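Flatware Sorter and Packer, Part-Time
Kowalczyk Import - Anitano warehouse, rear building
Posted 13 Oct 2018

Kowalczyk Import brings in household flatware and small kitchen goods and repacks them for stores and mail order customers. We have 2 part-time openings at the sorting tables. The work is sorting loose spoons, forks and knives by pattern and handle color, checking them, and packing them into sets.

What the work is

Mixed flatware comes to us in cartons from several makers. You take a carton, put the pieces into trays by handle color and finish, and set aside anything bent, scratched or missing its coating. Once a tray is full it goes to the packing bench, where the pieces are matched into sets, sleeved, boxed and labeled.

Much of what we handle right now is the Ivholm line. It comes in pastel handles, and two of the blues are close to each other. You need to be able to tell them apart under ordinary shop lighting. We do a short color check at the interview - it takes a few minutes and you don't need to prepare for it.

The June order was 1,033 sets, which is the biggest we have packed. A normal week is much smaller. When a large order is due we offer extra hours to people already on the schedule, and you can turn them down.

Hours and pay

12 hours a week, split into three shifts. Mornings or afternoons, but please pick one and keep to it. Pay is hourly and is discussed at the interview. There is a paid two-week trial. No weekend work.

What we are looking for

- Good close-up eyesight, with or without glasses
- Able to stand for most of a shift (stools are available at the packing bench)
- Able to lift a carton of 25 pounds from the floor to the table
- Comfortable reading a pick list and filling in a tally sheet
- Able to get here on time. The bus stops at the front gate and there is free parking behind the building

Warehouse experience is useful but not required. Several people on the current crew came from restaurants, dry cleaning and school kitchens.

Other things to know

The floor is concrete, so wear closed shoes with a decent sole. We supply cotton gloves for the polished pieces, and you can wear your own if they are clean and have no grip dots, as those leave marks. Phones stay in the lockers during shifts. The rear building is heated but it can be cool first thing in the morning. There is a break room with a refrigerator and a microwave.

How to apply

Send a short note with your name, phone number and the shift you want to Lakmal Thambiah at the front office, or leave it at the desk. A resume is fine but a few lines about your past work will do. Interviews are held at the sorting tables and last 20 minutes. Ravinder MacLeod runs the trial shifts and will call you either way. If you applied last year you are welcome to apply again.

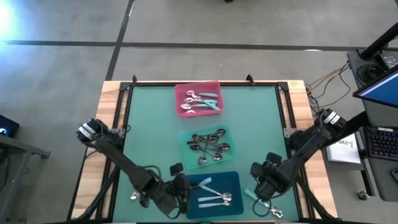
Tahsin Roy: Is the afternoon shift over before the last bus from the front gate? I can do either one but would rather have afternoons. Also, do the gloves come in small? The ones at my last packing job were too big and I kept dropping teaspoons.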